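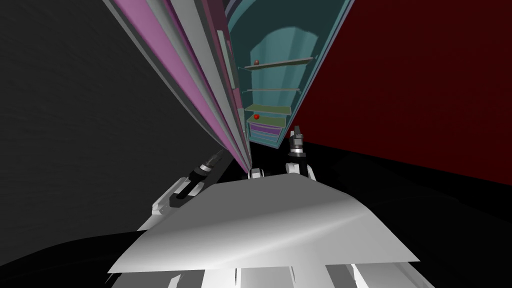 Painting the inside of a pantry cabinet, yes or no?

shelfish_in_may
So I want to do the inside of ours a dark teal and leave the shelves light. My sister says I'll hate it by May. Quote from Kirau was $900 for the whole thing, prep included!

14 comments | 3 shares

oldprimer
Don't do dark. You'll never find the cumin.

tealappeal
Disagree, mine's been dark for ages and I love it (stick-on lights help a ton). But $900?? I did mine for under $200 with a quart of Plemo and a long weekend.

oldprimer
Sure, and how are the shelf edges holding up?

tealappeal
Chipped a little, fine. Still cheaper.

shelfish_in_may
Ok ok, I'm getting a sample pot first. Does Plemo stick to old varnish or do I have to sand?

oldprimer
Sand it.

Print | E-mail this thread
We use cookies. Accept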